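Search this site Search Go

In Defense of the Mug That Lives on a Rack

6 min read

My mother kept her cups in a cabinet so high that a child had to ask for one, and I sometimes think my whole attitude toward kitchens comes from that. I drank a great deal of milk as a girl and I asked for every cup of it. So when I moved into the apartment on Gakthorpe Street and had 56 inches of counter to call my own, the first thing I did was put the mugs out where anybody could reach them, and I've been arguing with tidy people about it ever since.

The tidy people have a case, I'll grant them that. Xiuying Duan, whose kitchen I love and could never live in, keeps her counter as bare as a skating rink. A mug left out gathers dust, she tells me, and a mug behind a door doesn't. She's right about the dust. But I use my mugs every day (the same two or three, like everybody else I know) and dust never gets a look at them. It's the 40 others at the back of the cabinet that need wiping, the ones from conferences and weddings, and my advice about those is to give them away this weekend.

What I'm in favor of is a small rack, and I mean small. Get the wire kind if you can, perhaps with a bit of wood along the back so it looks like somebody chose it. Let the mugs lie on their sides. You don't get a ring of water trapped under the rim, the way you do when you stand them upside down on a towel, and you can see at a glance which one is yours. Plain white does nicely. I went through a long period of hand-painted mugs from a shop called Skernance, and they were lovely and every one of them chipped, and I came home to white in the end with a good deal of relief.

Then there's the milk, and I feel nearly as strongly about the milk. I like it brought to the table in its own carton. I know about pitchers, I own a pitcher, and it spends its life holding wooden spoons. A carton has a cap on it and it pours well enough, and it goes straight back in the refrigerator with the date still printed on it. Nothing extra to wash! 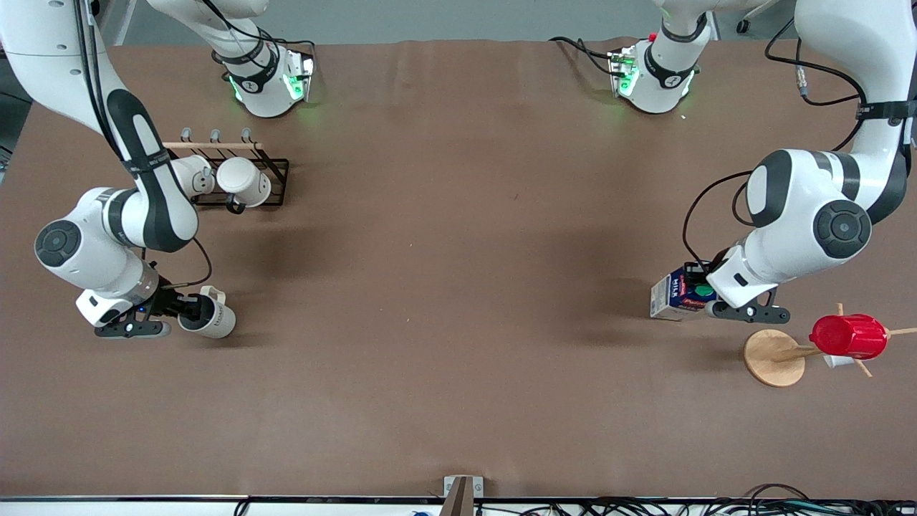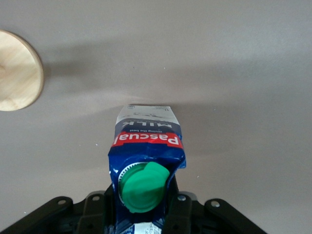 Mugs within reach, and Pascual milk in the blue carton with the green cap.

Ruoxi Ye wrote to me after I first aired these opinions in the newsletter, and she wouldn't have the carton at any price. A table is for company, she said, and a carton makes company feel they've been invited to eat standing at the refrigerator. She pours hers into a little glass jug even when she's by herself, and she has done it for over six years without once minding the washing up.

I've thought about that letter more than I expected to. I believe she's describing a pleasure and I'm describing a convenience, and there's room in the world for both, though probably not on my counter. When Ruoxi comes to visit I'll empty the spoons out of the pitcher for her. The mugs are staying where they are, and she can help herself to one without asking.

Get new essays by email. Enter your address Subscribe
We use cookies to remember your preferences. Accept Manage settings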